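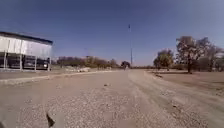
8 Aug 2018

Tunthorpe road, dry surface check. Me + Victor Kioko.

Gravel coarse at the near end, finer past the shed. Tire tracks swing in from the right then run up the right half — same line everybody takes. Want a loose stone sample from the tracks and one from the left side under the curb, bag seperately this time.

Sieve no. 14 has a bent rim, don't use. Borrow the one from Kevard if they answer the phone.

Sample A (tracks) 1245 g as dug. Sample B (left, by curb) 600 g, short, ran out of bag. Redo B.

Dirt curb on the left — does water get over it or sit behind? Can't tell in August. Victor says March was bad by the white shed, he had to park on the far side of the rubble pile. Ask him for dates. No notes from March in the Wiltix folder, looked twice.

Binder: Lemieux quote came, 3518 for the full length incl. delivery. Too much. Ask for price on just the strech from the shed to the big tree.

To do
- redo B
- level across the road at the posts, four shots
- call Lemieux
- new bags, the thick ones

Oven on at 4, A goes in overnight. Weigh first thing, before anyone moves the tray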